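Tranddale Evening College
Ceramics and Tableware, Unit 2: Flat round forms
Handout for the January group — Thursday, January 19, 2023
Tutor: Magdy Nasr

In the first unit we looked at bowls and cups. Now we come to the plate and the shallow dish, which many students believe to be the easiest form. It is a simple shape to draw, but a difficult one to judge, and in this unit we train mainly the judging.

Some words we will use

Well: the middle part, where the food lies.
Rim: the outer border. It may be wide, narrow, or almost absent.
Foot: the ring or surface on which the piece stands.
Profile: the line you would get if you cut the piece through the centre.

When a dish is very shallow, the rim does most of the work for the eye. A rim only a little darker than the centre already gives a clear edge, also on a white table. With a pale glaze and no such difference, the form is easily lost against a light cloth or a light wall. 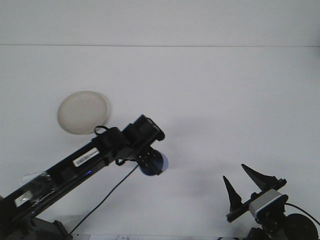
Please remember also that a circle is seen as a circle only from straight above. From the side it becomes an ellipse, and beginners often draw this ellipse too open. Florencio Bustamante, who taught this course before me in Vernville, asked his students to draw the same dish from three heights before they were allowed to touch the clay. I keep this habit.

Exercise A (in class)
Put one plain dish on a white surface, a little to the left of the centre of your paper view. Draw the outline only. Then mark where the tone changes between rim and well. Do not shade yet.

Exercise B (at home)
Choose a plate from your own kitchen. Measure the full diameter and the width of the rim in millimetres, and write both beside a drawing of the profile. Rims under 11 mm should be drawn at double size — otherwise I can't read them.

Bring the drawings to the next lesson. Late work is accepted until the end of the unit, but it will be marked out of 80 instead of 100.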